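Robot arms move onto the practice tables at Uleo, and the crew gets new jobs

If you've ever ordered one of those boxed play kitchens from Uleo (the ones with the little pots and the pretend groceries), there's a fair chance a person named Stojan packed it. Stojan Dumitrescu has been on the packing floor longer than anyone else on his shift, and when I stopped in on a rainy April morning he was sitting on a stool with a coffee, watching a robot arm and grumbling at it like it was a nephew learning to drive.

So yes, the robots have come to Uleo! Regular readers will remember I wrote last year that the company was thinking it over. Well, they've thought. The arms are set up in the old sample room behind the loading dock, and the project even has a name, Jekarik, which was picked in a lunchroom vote and which I've heard pronounced at least three different ways.

What the arms are doing in there is practice. Before one of them gets anywhere near a real order, it has to learn to handle the goods, and the goods are awkward. Everything's a different shape, half of it is squishy, and a good bit of it is see-through, which Mimoza Dimitrov tells me is a real headache for a camera. Mimoza runs the project, and she talks fast and laughs a lot and let me stand as close as I liked, up to the yellow tape.
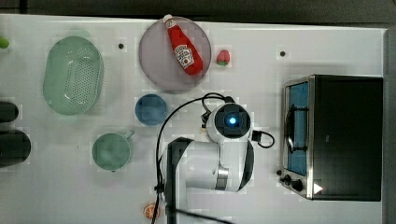 She says the practice room is supposed to be dull. The same items go out on the white tables again and again, and people from packing take turns running the sessions. They decide what the arm should try next, they watch, and they write down what went wrong in a big spiral notebook that lives by the door. I got to flip through it. One page just says "bowl, bowl, bowl, NO" in capital letters, and then a phone number for a pizza place.

Packing at Uleo has always been hand work. A busy week means 4,000 boxes out the door, and every one of them gets filled by somebody reaching, turning, setting down and reaching again. Stojan has had trouble with his right shoulder for years. Teodora Omerović, who works the station next to his, wears a wrist brace on long days and keeps a spare in her locker. When the company first brought up automation, the two of them were the loudest people in the meeting, and they weren't cheering.

"I thought, okay, that's it, start looking at the want ads," Teodora told me. She's now one of 5 packers trained to run the practice sessions, with a small raise to go with it, and she's the one the others call over when an arm does something strange. She told me she likes the puzzle of it. She also told me she goes home with her feet hurting less and her head hurting more. 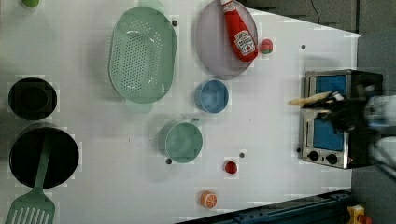
Ketchup on its plate, and the arm busy over by the oven with a yellow-handled utensil.

I asked her what was the hardest thing to teach, figuring she'd say something heavy. Nope! She said anything thin. Handles, lids, spoons, the stuff you or I would pinch up off a table without looking. She had me try it with a pair of kitchen tongs and one eye closed, and I'll be honest with you folks, I dropped the spoon on the floor twice and got a round of applause from the dock.

Now for the part people have been writing to me about, the jobs. Here's what I was told, and I asked more than one person. Uleo says no packer will be let go on account of the arms through the end of next year, and that's in writing. The floor rep, Mirsad Ionescu, has a copy pinned up by the time clock. What does change is the schedule. The late shift is going to shrink once the arms start on real orders, and the folks on it will be offered days. That's great if you've got kids in school. If you picked nights because you look after your mother in the daytime, as one fellow does, it's a whole lot less great, and Mirsad isn't pretending otherwise.

"We got the jobs in writing," he said. "The hours we're still fighting over."

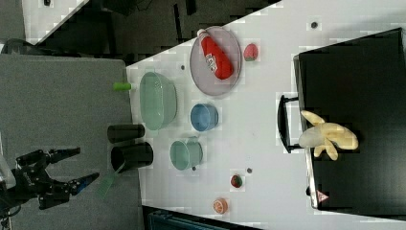 He'd also like to see the training opened up to more people. Right now you have to sign up for it, and the sessions run at 2 in the afternoon, smack in the middle of the day crew's busiest stretch. Some of the older packers figure it isn't meant for them. Stojan figured that too, until Teodora put his name on the sheet without asking. He was mad for a week, he says, and now he's got opinions on grip angles that he'll share with you whether you want them or not.

There's money to think about as well. Everybody who finishes the training gets a $1,000 bonus, paid in two parts, and I talked to a couple of people who'd signed up for that and nothing else. No shame in it! One of them is putting hers toward a new transmission.

Othmane Gaber, who drives the forklift and has no plans to train on anything, gave me the view from the dock. He says the building sounds different. He used to hear the radio from the packing line all morning, and on practice days they turn it down so people in the sample room can talk to each other. He misses the radio. He'd like that put in the paper, so there it is, Othmane.

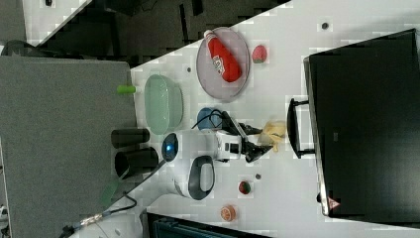 The gripper with a crumpled yellow cloth, one of the soft things on the practice table.

The first real orders for the arms will be small ones, replacement parts and single items, packed at a station by the Radulović Street doors with a person working alongside the whole time. Mimoza wouldn't give me a date, and I did ask nicely. The full boxed sets are staying with human hands for now, and so is the gift wrap, which Teodora says she'd like to see a robot try.

There's an information evening coming up in the Trundach Hall for workers and their families, with supper. Uleo employees can get the details from Mirsad at the time clock, and he says to bring your questions about hours.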